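The Last Build of Onurcombe

Print | E-mail

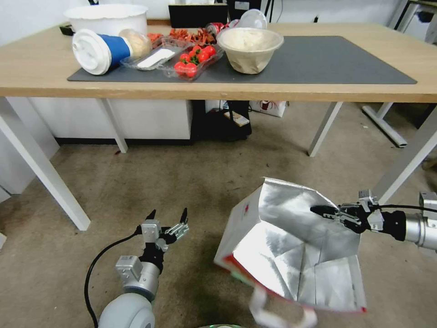 A table with a gray mat, a bread roll and cherry tomatoes.

The bug came only on level nine, and only when the player carried the lantern in the left hand.

Boglárka Kiss had known this for six days. She wrote it on a yellow note and put the note on the lower edge of her monitor, where it covered the clock. The game was called Onurcombe. It was a quiet game about a village at the bottom of a valley, where the water rises a little every night and the player must decide which houses to save. It had 173 rooms, and she had drawn the walls of each one.

"Does it fall through the floor again?" asked Sajib Debnath from the other desk.

"It falls through the floor again."

"The whole miller or only his hat?"

"The whole miller."

Sajib came to look. On the screen the miller stood in his kitchen and spoke his line about the bridge. Then, very politely, he sank. First his boots went into the stone, then his apron, and at the end his face, which was still talking. His voice continued for some time under the house.

"I like him better like this," Sajib said.

The publisher was a company with the name of Grerel, and their contact person was Ada Mazza. She wrote short e-mails without greetings. The last one said that the build must be with them on Friday at noon, and that after Friday at noon it was not necessary to send it. Boglárka had read this sentence many times. She tried to find in it a friendly meaning, and there was none.

They used an old physics library, Jurex, which Andri Camenzind had written when the three of them were still students. Andri did not work with them any more. He had left in June, after an evening when everybody said too much, and he had taken his chair with him, because it was his chair. In the code he was still present. Every few hundred lines there was a comment with his initials, and most of these comments were jokes. Line 1785 said: do not touch this, the valley stands on it. AC.

At ten in the evening she touched it.

The game started normally. The rain fell, the lamps in the village went on one after another. She walked the player to level nine, took the lantern in the left hand and opened the miller's door. The miller said his line about the bridge. He did not sink. She waited with her fingers above the keys, and then she heard Sajib laugh.

"Look out of the window," he said.

She turned the player to the window. The village had gone. There was only water, flat and without any color, and over it the church bell hung in the air where the tower had been.

She put the line back. The tower returned and the miller sank.

"You must call him," said Sajib.

"I know."

"I can call him, if you want. But he was not angry with me."

She took the telephone into the corridor, where it was dark and smelled of paint. It rang for a long time. She was already preparing what she would say to the machine when he answered, and then she forgot all of it.

"The miller falls through the floor," she said.

There was a silence. Behind him she could hear a train station, or maybe a television.

"Lantern in the left hand?" Andri asked.

"Yes."

"It is the lantern. The lantern has weight. I gave it weight one night, I wanted the flame to swing. But the left hand is a mirror of the right hand, so there the weight is negative. It pulls up the player and it must push down something else. So it takes the nearest one."

"The miller."

"Poor Godoy," he said. She had forgotten that the miller once had a name. It had been in the first version, before they cut the long dialogues. "Set it to zero for the left side. The flame will not swing, but he will stay in his kitchen."

"Could one keep the swing?"

"One could. It is two days of work."

"We have until Friday at noon."

"Then no," said Andri, and after a moment, "Which day is it today?"

She told him. She heard him move something heavy, and then the small sound of a computer that wakes up. He asked if they still used the same server. She said yes. He asked if somebody had deleted his password, and she had to say that no, it had never come to her mind to delete it.

When she came back to the room, Sajib had his coat on. He looked at her face and took the coat off again.

"He says it is two days," she said.

"And what do we have?"

"Two days - and one night, if we count this one."

On her screen the miller's kitchen was empty, and the lantern burned on the table where she had left it. A new line appeared in the log while they watched. It said: AC connected.

Print | E-mail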